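油泼辣子总是发苦，到底是辣椒的问题还是油的问题？

版块：厨房闲话 ＞ 调味与酱料
浏览 673

【楼主】半勺盐
发表于 2024年12月22日 星期日

先说背景，我不是新手，在家泼辣子少说也泼了好几年，以前在老家用我妈给的辣椒面，闭着眼睛弄都香。搬到 Gatton 以后就邪门了，三次里有两次发苦，不是糊到发黑的那种苦，是吃第一口挺香，咽下去以后舌根上留一层苦味，拌面还凑合，蘸饺子就特别明显。

我现在的做法：
干辣椒 100 克，剪段去掉一部分籽，小火炒到发脆，晾凉，用 Pleto 那个小研磨机打碎，一半粗一半细。
菜籽油 500 毫升，烧到冒烟，关火，等一会儿，分三次泼。
芝麻最后放，加一点点醋。

香料油我不炸，家里人不爱吃大料味儿。

辣椒是在 Tedley 买的，散装那种，颜色挺红的，闻着也没怪味。油换过两个牌子，没区别。现在怀疑的对象有：一、辣椒籽；二、炒过头；三、油温；四、研磨机打的时候发热。各位帮我断断案吧，马上要包饺子了，我不想再端一碗苦的上桌。

【2楼】城墙根儿

肯定是炒过了。你说炒到发脆，那基本已经晚了，辣椒离火以后锅底还有余温，你觉得刚好，倒出来再放两分钟颜色就深一层。我们那边的做法是炒到能闻见呛味、掰着还有一点点韧劲就倒出来摊开，摊开以后它自己就脆了。

另外 100 克辣椒配 500 毫升油，油也太多了吧，你这是辣椒油，不是油泼辣子。油泼辣子应该是一碗稠的，筷子能立住（夸张了，反正得稠）。

【3楼】半勺盐

回 2 楼：油多是故意的，我家拌凉菜费油，沉底的辣子和上面的红油分开用。不过你说的余温我还真没注意过，我都是直接关火留在锅里晾的，锅还是铸铁的……

【4楼】城墙根儿

铸铁锅留锅里晾？？破案了，散会。

【5楼】阿暖在煮粥

先别散会！我也用铸铁锅，我也在锅里晾，我就不苦。

我觉得要看辣椒品种。超市散装那种颜色特别红的，皮薄，一炒就焦边，你要是买皮厚一点的，比如二荆条那一类，就耐炒得多。我以前图便宜混着买，薄的已经糊了厚的还没脆，打成面以后根本看不出来，一泼油苦味就全出来了。后来我分开炒，薄的最后下锅，过一下热气就行。

还有一个，楼主你泼的时候油"等一会儿"是等多久啊？这个"一会儿"很关键的。

【6楼】半勺盐

没掐过表，一般就是我去把芝麻找出来的工夫。有时候芝麻在手边，有时候得翻半天柜子，哈哈哈，这么一说好像是挺不靠谱的。

【7楼】老贺不吃葱

买个温度计吧，探针的，不贵。别听什么"冒青烟关火数三十下"，灶不一样、锅不一样、油量不一样，数三十下能差出好几十度去。500 毫升油装在厚锅里降得慢，装在小薄锅里又是另一回事。

我自己的习惯是第一次高一点激香味，第二次低下来出颜色，第三次再低一点收尾。具体度数我就不写了，每次一写就有人来跟我吵，你自己拿那批辣椒试，先用一小勺辣椒面试，别一上来就整碗。

【8楼】城墙根儿

温度计这种东西……我爷爷泼了一辈子辣子，用的是一根葱。葱丢进去，葱变黄就是时候了。

【9楼】老贺不吃葱

你看我的 ID，再想想你说的这句话。

【10楼】城墙根儿

没注意，打扰了。

【11楼】青石板

我站籽的问题。

辣椒籽炒香了是很香，可是籽比皮难炒透，你剪段以后只去掉"一部分籽"，剩下的籽和皮一起炒，等籽香了皮也过了。所以要么全去籽，籽单独炒，最后跟芝麻一起放；要么就干脆不去，接受它有一点焦味。我是全去籽派，剪开以后放在漏勺里晃，籽自己就掉下去了，不用一个一个抠。

研磨机发热我觉得有一点影响但不大，打的时候一下一下点着打，别一直按住不放。

【12楼】阿暖在煮粥

不同意全去籽。去了籽的辣子没有那个嚼头，也少一层香味，跟外面卖的瓶装酱一个样。我宁可它有一点点苦。再说了，我在家做了这么久，籽全留着，一次也没苦过。

【13楼】青石板

那是你的辣椒好，楼主的辣椒不一定好啊。各家灶台情况不同，你没苦过不代表籽不苦。

【14楼】阿暖在煮粥

那反过来你的苦过也不代表是籽苦嘛。

【15楼】青石板

……行，那请楼主做个对照，一碗有籽一碗没籽，同一锅油泼，我认输也认得明白。

【16楼】半勺盐

你们俩别吵，我做。正好周末没事。

【17楼】南瓜车夫

插一句，有没有人考虑过辣椒本身就是陈的？散装的你根本不知道放了多久。我在市场那边 Shabalala 的摊子上买过一回，老板会掰一个给你闻，新货掰开是有点甜香的，陈货就只剩呛，再陈的有一股纸箱子味。陈辣椒怎么炒都苦，这不是手艺能救的。

颜色特别红也不一定就新鲜。我现在买辣椒看蒂，蒂发黑的不要。

【18楼】老贺不吃葱

这条说到点子上了。还要看家里怎么放。很多人买的时候是好的，买回来一扔就是半年，袋口拿夹子一夹，放在灶台边上，天天受热气熏，等想起来用的时候早就不是那回事了。

【19楼】半勺盐

18 楼是在我家装了监控吗。

我那袋就是夹子夹着，挂在灶台旁边的钩子上……

【20楼】城墙根儿

楼主，你这个案子现在嫌疑人越来越多了。

【21楼】小满胜万全

挂着其实没什么，我姥姥家辣椒都是一串一串挂在房檐底下的，一挂一冬天，随吃随揪。不过那是北方，冬天干得嘴唇都裂。我后来搬到南边，照样挂厨房里，梅雨一来，全长毛了，从里面长的，外面看不出来，剪开一看里头一层灰绿，心疼死我了，整串扔掉。

所以现在剪开辣椒我都要看一眼里面。楼主你剪段的时候看过没有？要是里面有毛或者发黑，那就别管苦不苦了，直接别吃。

【22楼】半勺盐

没看过，我都是剪刀咔咔咔一路剪下去。刚跑去厨房剪了几个，里面是干净的，谢天谢地。但是掰开确实没什么甜香，就是呛。南瓜车夫说的陈货我可能中了。

【23楼】阿暖在煮粥

那就换一批辣椒再来。换辣椒的时候其他都别动，不然你又不知道是谁的锅。

【24楼】面朝灶台

我来说个相反的意见吧：油泼辣子有一点点苦根本没关系，放点糖就行了。真的，泼完趁热放一小撮白糖，再加醋，苦味基本就压下去了。我们家每次都放，外人吃不出来有糖。大家在这里又是温度计又是对照组的，我看得都饿了，一碗辣子而已嘛。

【25楼】城墙根儿

放糖？你这话敢拿到我们那边去说吗？

【26楼】面朝灶台

敢啊，隔着屏幕有什么不敢的。

【27楼】老贺不吃葱

糖是能压一点，但只能压轻的，楼主那种咽下去舌根还苦的压不住，放多了拌面是甜的，更奇怪。放一点盐可能还管用些。不过这都是补救，能从根上解决当然先从根上来。

【28楼】青石板

泼之前在辣椒面里拌一点点凉油也可以试试，或者拌一小勺水，辣椒面先润一下，热油下去就没那么容易糊。拌水的话泼的时候会沸得厉害，碗一定要大，深一点，别问我怎么知道的，灶台、墙、围裙，还有我新买的拖鞋。

【29楼】小满胜万全

白酒也行！我姥姥就是淋一点白酒，泼的时候那个香气啊，隔壁院子都能闻见。

【30楼】半勺盐

实验结果来了，让大家久等。

换了一批辣椒，去的就是 Shabalala 的摊子，老板果然掰了一个让我闻，跟家里那袋完全两个味道，有点像晒过的番茄。我还是按 100 克来的，炒到还有一点韧劲就倒出来，摊在盘子里，没留锅里。

然后分成两碗，一碗去籽，一碗带籽，同一锅油。老贺，温度计我也借到了，邻居 Ingrid Greenberg 平时熬果酱用的，她听说我要拿去插热油，表情很复杂，我答应她还一瓶辣子回去。

结论：两碗都不苦！！！

带籽那碗更香，去籽那碗颜色好看，红油特别透。家里人盲吃，两个投带籽的，一个说都行能不能开饭了。

【31楼】阿暖在煮粥

带籽赢了，我就说吧～

【32楼】青石板

两碗都不苦，说明籽不是原因，这个我认。但是香不香是口味问题，我保留意见，我还是去籽。

【33楼】城墙根儿

说明就是炒过了加锅里晾，跟我第一天说的一样。

【34楼】南瓜车夫

辣椒也换了好不好，怎么就成你的功劳了。楼主你应该再拿那袋旧的，用新办法炒一遍。

【35楼】半勺盐

炒了炒了，就知道你们会问。旧的那袋用新办法炒，苦味轻很多，但还是有一点，香味也差一截。所以你们俩各占一半，握个手吧。

剩下的旧辣椒我打算炝锅用，或者扔进火锅里，不泼了。

现在新问题是怎么存。新买的这批比较多，我不想再挂灶台边上了。大家是放冰箱还是放罐子？

【36楼】老贺不吃葱

冷冻。装密封袋挤掉空气，冷冻室里放着，拿出来剪就行，颜色味道都不怎么掉。唯一的麻烦是拿出来以后别敞着放，外面的水汽往上一凝，就潮了。用多少拿多少，剩下的马上放回去。

【37楼】小满胜万全

我冰箱没地方，全让饺子占了。我是大袋封好放阴凉柜子里，小罐子放外面日常用，小罐空了再去倒。罐子别放灶台旁边，也别放窗台上晒，晒久了颜色会发白。

【38楼】面朝灶台

罐子用什么样的？我以前用塑料的，辣椒味儿渗进去洗不掉，后来那罐子装什么都是辣的，装过一次燕麦，早饭吃得我直冒汗。

【39楼】小满胜万全

玻璃的，盖子要带胶圈的。胶圈要时不时抠下来洗，油和辣椒末会卡在缝里，洗完一定晾透再装回去。竹盖子那种别整个泡水里，泡了会发霉，拿湿布擦擦就好。
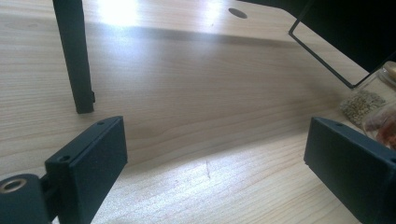
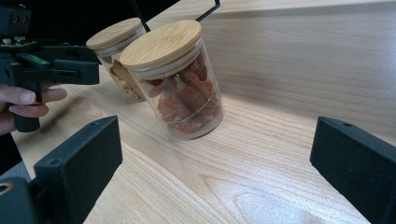

都是浅色木台面，第二张里是干辣椒，玻璃罐配竹盖，盖子底下有一圈白色硅胶圈

【40楼】面朝灶台

这种盖子好看，就是我怕它不严。螺旋的铁盖子不好吗？

【41楼】小满胜万全

铁盖子装干货没问题，装泼好的辣子就别用了，里面有醋有盐，时间长了盖子内圈会锈。我有一瓶就是这么报废的，辣子还剩一大半呢。

严不严你可以自己试：空罐子里放一小张干的厨房纸，盖上，找个下雨天放外面搁一晚，第二天摸摸纸潮不潮。土办法，挺准的。

【42楼】南瓜车夫

我会在罐子里丢一包食品干燥剂，买海苔剩下来的那种。记得先看看还是不是有效的，用过很久的丢进去等于没丢。另外家里有小孩的别这么干，放柜子高处。

【43楼】城墙根儿

整个的辣椒存得住，打成面就存不住了。我劝大家别一次打太多，打完两个礼拜香味就跑得差不多了。我都是现炒现打现泼，麻烦是麻烦一点。

【44楼】阿暖在煮粥

这一条我终于跟你意见一致，值得纪念。

【45楼】半勺盐

记下了，整的存罐子和冷冻各一半，面不多打。

再问最后一个，泼好的辣子你们放冰箱吗？我以前都放外面，油盖住面上就不管了。

【46楼】老贺不吃葱

放冰箱。尤其你是拌了醋的，还有那种加蒜末的，一定放冰箱，尽快吃完，舀的时候用干净的干勺子。蒜末泡在油里放在常温下不安全，这个不是讲究不讲究的事。

【47楼】城墙根儿

不放蒜的放外面没事，我家一直放外面，吃得快，不到 9 天就见底了。放冰箱油会凝，拿出来跟猪油似的，还得等它化。

【48楼】老贺不吃葱

菜籽油凝不成那样吧，你家用的什么油？

【49楼】城墙根儿

……我去看看瓶子。

【50楼】青石板

哈哈哈哈等一个结果。

【51楼】城墙根儿

看了，上次那瓶是我媳妇拿猪油和菜籽油兑的，她说这样香。我吃了这么久都不知道。

【52楼】面朝灶台

那你还好意思说我放糖！！

【53楼】半勺盐

笑死。猪油兑菜籽油的比例方便问问嫂子吗？我下一锅想试试。Ingrid 那瓶已经送过去了，她拿来抹在烤面包上配奶酪吃，跟我说下次可以再辣一点。

【54楼】城墙根儿

问了，她说凭手感。等她下次做我站旁边看着，回来给你报。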